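The Robot Can Have My Chores When It Can Clear My Table

I've been promised a robot that does housework since I was old enough to resent housework, so I feel I've earned an opinion on how it's going.

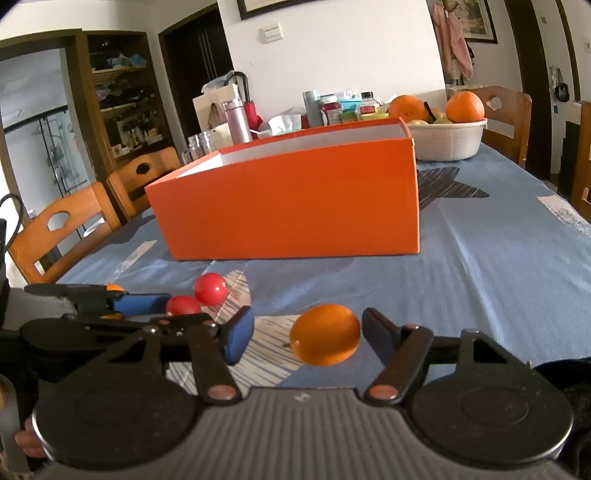 Triin Luik wrote to me after my last column on this and told me I was being stingy. Her point was that I keep grading these machines like finished appliances when they're closer to toddlers, and that no one stands over a toddler with a stopwatch. Fair enough, Triin! But no one is trying to sell me a toddler on a monthly plan either, and that's where my patience runs a little thin.

So let me lay out what I think, which is that we're further along than the grumps say and nowhere near as far along as the ads say, and that the kitchen table is the best place to see both.

Take fruit. Picking up an orange sounds like nothing. You've done it half asleep. But an orange is round and slick and a bit heavier than it looks, and it wants to roll off the second you touch it on one side. Two fingers have to close on it more or less together, and squeeze enough to hold it and not enough to bruise it. A pair of padded fingertips can do that, and I've come around to thinking you don't need a fancy five-fingered hand for most of what happens on a table. I was wrong about that a few years back and I'm happy to say so. Now do a pear. Pears are lopsided, they're soft when they're ripe and like rocks when they aren't, and they sit next to other pears that shift when you take one away. Now do the umbrella somebody left beside the thermos. Different problem completely, and it's on the same table.

This is the part that gets skipped in the demos. A single chore is really a whole string of little ones, and they hardly resemble each other. When I say "clear the table" to my kids (they pretend not to hear me, which is a separate essay) I mean put the fruit away, close up the box, take the tissues back where they live, leave the jar because I'm still using it, and please don't touch the paper bag until you've asked whose it is. There's so much in there I never say out loud. A machine has to get it from somewhere.

Where it gets it, more and more, is from people. Somebody picks things up with a tool shaped like the robot's hand, in an ordinary home with ordinary clutter, and the robot learns from the recording. I love this. I think it's the smartest idea in the whole business, because the old way was to build a spotless fake kitchen in a lab and then act surprised when the robot fell apart in a real one. Patterned tablecloth? Four chairs in the way? Stuff lined up along the back of the table that hasn't moved in a month? Good, that's my house, learn that.

I got to see the shop-floor side of it in July, when I spent a morning at the Ekström packing shed out past Pallham. They have an arm there that moves fruit from bins to trays, and it's good. It did 3382 pieces on the shift I watched and fumbled 26 of them, and the shift lead, Sigrun Sjögren, knew both numbers without looking. She wouldn't trade it. But she also showed me what she does for it: same bins, same trays, same lamp overhead, a taped line on the floor that people are not to cross. The fruit shows up sorted. Everything awkward has been dealt with by a person before the arm ever wakes up.

Which is great for Ekström. I can't run my kitchen that way, and I wouldn't want to live with anybody who did.

The home version I tried was in Ukcombe, where a company called Clunusska had set one up in a rented apartment and let people like me come and boss it around. I asked it to put six things in a box. It took 73 minutes — I had a sandwich in the middle — and it did get them all in, and it was weirdly gentle about it, and I clapped. I meant the clapping. Then I asked it to take them out again and put them where they'd been, and it just sort of hovered.

Triin would say that's a toddler for you, and maybe so. What I'd like from the companies is some plain talk about it. Tell me it can do the oranges. Tell me it can't do the umbrella yet. I'd respect that a lot more than another video of a shirt being folded at four times normal speed with music over it.

I'd probably even buy the orange one, if it were cheap. At 619 a month I'll keep putting the fruit away myself, and yelling up the stairs for somebody to come get their umbrella.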